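Bench Notes: the two-arm cell, one season on

Readers of the last issue will remember that the Waltmont shop took over the two-arm cell from the Dorkska building in April, along with a box of spare fasteners, a binder labeled SETUP, and the assurance that it "basically looks after itself." The binder held a parking map and the warranty card for a dehumidifier. So we've been writing our own, and the editor has asked for the maintenance part of it, in the belief that some of you have a cell like this and are also pretending it looks after itself.

Start with the cables. It took us an embarrassing number of weeks to start with the cables. We had a left hand that would drop its grip maybe twice in a shift, always in the same general posture, and we did what everybody does, which was blame the software. We rolled back the controller. We rolled it forward again. We recalibrated the fingers, one at a time, over two afternoons that none of us will be getting back. The fault was a connector at the wrist that had worked itself a hair out of its seat every time the arm folded in close, because whoever had tied down the cable had done so with great enthusiasm and no slack.

The cable now hangs in a loop on the outside of each arm. It looks sloppy. Visitors ask if it's finished. But an arm needs somewhere to put its extra cable when the wrist rolls, and if you don't give it a loop it'll find the length by pulling on the plug. Our rule is to drive the wrist to both ends of its travel by hand, power off, and tie down only what hasn't moved. Then do it again with the elbow bent, which is the step we skipped the first time and the reason there was a second time.

Next, the bellows. Each forearm wears a black ribbed sleeve to keep grit away from what's underneath, and it does this well enough that you can forget there's an underneath. Look down in the folds. Ours were collecting a fine gray dust that got into the creases and stayed there, and a creased bellows with dust in it wears through at the crease. We wipe them with a barely damp cloth, extended first and then compressed, every 34 running hours. Why 34? It's what the hour meter said the day we noticed the dust, and no better number has come forward. Don't use solvent. The person who used solvent has been spoken to.

Zeroing is the chore people ask about most. The cell came with a Guo alignment jig that is a lovely piece of machining and lives in a padded case, and after you've used it the arms know where they are in space to a degree that flatters them. What it doesn't tell you is whether the hands agree. For that we go low-tech: put a small carton on the table, close one hand around it lightly, and hold the other one open and upright nearby. Then trade sides. If the box tips further under one hand than the other, a thumb is coming in low. We've used a sensor carton for months and it's better than any of the test blocks we bought, being light enough to tattle on a bad thumb and cheap enough that crushing it makes a nice noise and costs nothing.
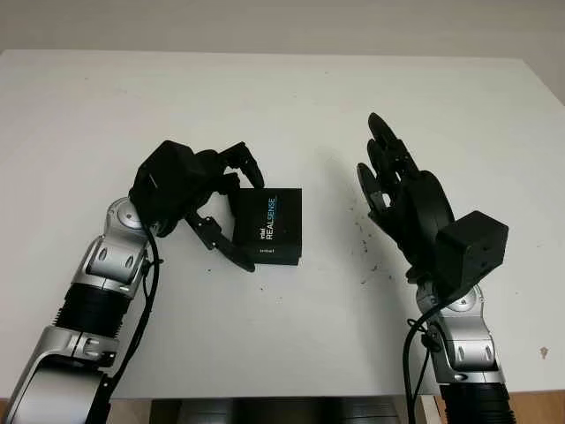
Trillard wrote in after seeing a draft to say that their shop gave up on cartons entirely and went to a foam cube, on the grounds that cardboard gets soft at the corners and starts forgiving things. They swap the cube out on the first of the month whether it needs it or not. They'd also like it known that they check the thumb before the fingers, always, and that doing it in the other order is how you end up tuning four fingers to match one bad thumb.

Fair enough on the corners. We do retire a carton once it gets mushy, though the retirement age is decided by whoever is standing there. On the order of operations we concede completely, having spent one long morning tuning fingers to match a bad thumb. The result was a hand that was wrong in perfect harmony.

The trick with the thumb, for anyone about to try it, is to back the adjustment off further than feels reasonable and come at the setting from the open side. Every time. If you overshoot, don't nudge it back, go all the way out and start over. There's a little play in the linkage, and if you settle it from the closed side the play ends up hiding where you can't feel it until the hand is carrying something.

Then there is the tabletop. A matte white surface was chosen, we're told, so the cameras would have a clean background, and it does give them one for as long as you keep it that way. It also shows every crumb, speck and scuff, and this has done more for our housekeeping than any sign ever posted in the building. Specks matter more than you'd guess. A bit of grit under the corner of a test piece is enough to tilt it, and then you're off adjusting a hand to fix a table. We brush down before zeroing and again after. Use a soft brush, brush away from the arms, and don't blow it off with the air line. Air puts it straight into the bellows, and see above about the bellows.

Marks that won't brush off get circled on the paper plan taped to the cabinet, so the next shift doesn't spend ten minutes scrubbing at the same one. The plan has acquired a coffee ring of its own. It has been circled.

Bolts. The wrist joints get a torque check at every 2000 cycles and the base gets one when we remember, and it ought to be the other way around, because the base is what everything else is measured from. Put a paint stripe across each bolt head and onto the metal next to it. A loose bolt then shows up as a broken line and you can spot it from a chair. We striped ours in pink because pink was what we had. Log the check even when nothing moved, especially then. A string of dull entries is how you find out later that the trouble began on a particular shift and wasn't always there.

Speaking of the log, it's at entry 3811, and we've gone back through as many of them as we could stand. Most of the early faults come down to a plug, a tie or a bit of dirt. The software, so freely accused in the first half, was at fault for very little, and an apology has been entered.

Still on the list before the next issue: a proper bracket for the strain relief at the wrist (the current one is a clamp from the plumbing drawer), a spare set of bellows that is the right diameter this time, and a decision on foam versus carton. If you've got a bracket drawing that has survived real use, send it to the Waltmont shop, care of Bench Notes. If you've got the real SETUP binder, send that first. We have a dehumidifier warranty to trade for it.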